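Flakow bench budget – data card and buying notes

README for the Flakow recordings and the spreadsheet that goes with them. Last tidied 17 October 2022 by Yeshi Mamo (so if something's wrong, it's me you want).

What's in this folder

budget.csv – everything we bought, plan to buy, or argued ourselves out of buying
episodes/ – the recordings, one folder per run
stills/ – single pictures pulled from the recordings
parts_log.csv – which memory, drives and donor computers are in use
quotes/ – PDFs from suppliers, readable by the Prolau group only, sorry!

If you're after the data and couldn't care less what a gripper costs, skip to "About the recordings". If you're planning a bench of your own and want to know where the money goes, start here and read slowly, and preferably before you've signed anything.

Why I wrote this up

We're a small team at Prolau working on taking apart and refitting old office computers with one arm. When Triin Pētersons asked me for a second bench at the Seltdale site, I thought I'd copy the first order, change the delivery address and be done by lunch. Then I opened the old order and found that a good third of what's standing on the bench wasn't on it. Cables, brackets, trays, a spare set of fingertips, the second camera – all bought later, on different cards, by different people. So this file is my attempt at one honest list.

The old plan had five lines in it. The new one has 34, and I'd still leave space at the bottom.

How we split the money

I sort everything into four groups, mostly so Dace Zariņš in purchasing can see which bits can slip a month.

Arm and gripper. The big one, obviously. Ask for the gripper, its mounting plate and its cable on the same quote as the arm. We didn't, and the cable came from a different supplier with a different idea of what "in stock" means.

Cameras. You want one looking at the whole case and one riding on the wrist. The wrist one is cheap to buy and fiddly to mount, so budget the bracket and somebody's afternoon as well.

Frame and surfaces. Slotted aluminium, cut to length. Order more end caps than you think. Unnur Thorlacius drew ours up and the drawing is in budget.csv as a link.

Things to work on. Old desktops, memory sticks, drives, trays. We put this down as free the first time because the computers were on their way out anyway. They weren't free once we'd paid for collection and a shelf to keep them on, and you do get through sockets and slots when you're practising on them.

The work the bench has to do

Everything in the budget comes back to this job, so have a look before you start trimming lines. It's memory sticks and slots inside an open Dell tower.
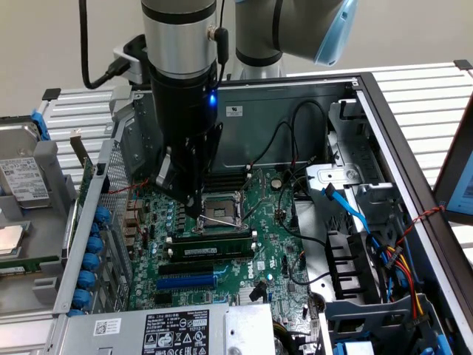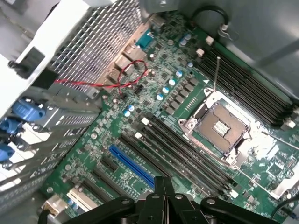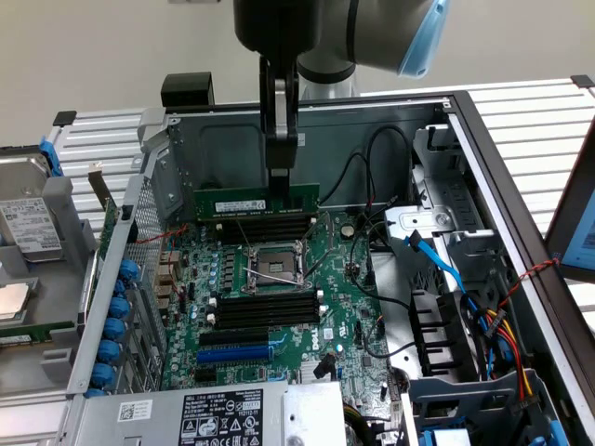
About the recordings

Each run is a folder with the video from both cameras, the arm's joint positions and a short text note. The note is typed by whoever was at the bench, so the spelling varies and a few are in Latvian (Dace helped out in August and I'm not going to make her redo them).

A run stops when the person running it says it stops. I know that's vague. If you need a cleaner end point, Justinas Kairys has a script that trims on gripper movement, and he's happy to share it as long as you don't ask him to support it.

Known gaps:

– The wrist camera and the fixed camera start separately. Line them up by timestamp and not by picture number.
– The wrist view blows out near shiny metal when the lamp is close. A dimmable lamp is on the new list for exactly this.
– The gripper often covers the thing you'd most like to see from one view or the other. Use both.
– parts_log.csv wasn't kept properly for the first batch. I've filled in what I could from the labels.

What I'd buy differently

Fingertips first! Ours are a wear item and we treated them as part of the gripper. The Seltdale order has 6 spare pairs, bought up front, in a labelled box.

I'd also spend less on the computer that runs it all and more on storage. We bought a fast machine and then filled its disk, which meant a rushed order for an external drive at a price I'd prefer not to repeat to Dace.

Hellström are making the frame for the second bench. They quote by the metre and charge separately for drilling, so send them the finished drawing and resist the urge to tweak it afterwards (I tweaked it twice and paid for it twice).

Last thing on this – if your finance people want one number per year, give running costs their own line. I've put in three service visits over the planning period, plus a small pot for broken boards. Without that pot every bent pin turns into a form.

Lead times

Allow up to 26 weeks for the arm. Everything else fits inside that if you order it in the same go, apart from the used desktops, which arrive whenever somebody's office clear-out happens. Take them when they're offered. Same model if you can get it, as each new board layout means setting up the slot positions again.

Delivery at Seltdale is through the side gate and they won't unload for you. Book a tail lift. It's cheap and it's line 31 in the sheet.

Using and sharing

The recordings can be used inside Prolau for anything you like. Outside, ask me first. Prices in budget.csv are what we were quoted and shouldn't be passed on, and please don't forward the quotes folder even if someone asks nicely.

Corrections to the list are very welcome – add a row, put your initials in the last column and leave the old row where it is so I can see what changed.

Still to do

– Add Unnur's drawing for the parts tray holder
– Get a second quote for the lamp
– Ask Triin which wall the bench goes against, as the cable lengths depend on it
– Move Justinas's trimming script into this folder, if he'll let me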